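The Flatthorpe rinse, 23 years on

The woman who runs the Timitz laundry in Flatthorpe starts talking about stains before I've even got my coat off. "Grass is my favorite!" she says. "You think it's set forever, and then cold water and a little patience, and look!"

She learned the trade in Merska, where her aunt washed sheets for a hotel with 55 rooms (and ironed every one).

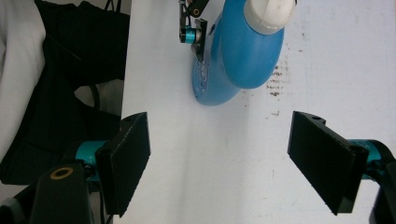
On soap

"Everybody pours too much," she says, laughing. "Half a cap! Your towels will love you." She's just as keen on line drying, even in August.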